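Thursday, July 20, 2023

Up before the alarm again. Hot already, and the fan in the bedroom has started to tick. I wrote for an hour and got one page I might keep.

Took the 9 bus out to Grarnham to return the library books. Two were overdue, so I paid the fine and then borrowed more than I brought back. One is a history of the canal, 1203 pages with the index, and I can't see myself finishing it. I'll read the part on the locks and skip the toll disputes.

The bus home sat at the Lenau bridge for a long time while they let one lane through. The roadwork signs have been there since February. I got off and walked the rest, which was a mistake with that book in the bag. My shoulder is sore tonight.

Lunch was cold rice and the end of the cucumbers. After that I cleared out the kitchen cupboard, a job I've been putting off. I found a bag of lentils I had already replaced, and the good peeler, which I'd blamed the movers for losing. 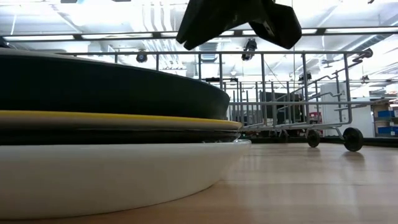
Dishes on the table, yellow rim near the top.

I don't need as many plates as I own. I've said this before and then kept them all, so I made myself fill a box for the thrift store. It is by the front door now. If it's still there on Sunday I'll have to carry it over myself.

The landlord's office called at four. Derovo is sending a person to look at the water heater, some time between eight and noon, so tomorrow morning is gone. I asked if they could be more exact and they said no. The upstairs apartment, 101, has the same problem with the pressure. I don't know why the upstairs apartment is numbered 101 and I've given up asking.

Walked down to Ó Néill after supper for bread and stamps. They were out of the seeded loaf. The evening was better than the day, with some wind off the river, and I took the long way back past the school. They have cut down the big maple at the corner. The stump is wider than I would have guessed.

Read the first chapter on the locks. It's drier than I hoped but the maps are good. Need to call the dentist tomorrow and move the towels away from the water heater before eight.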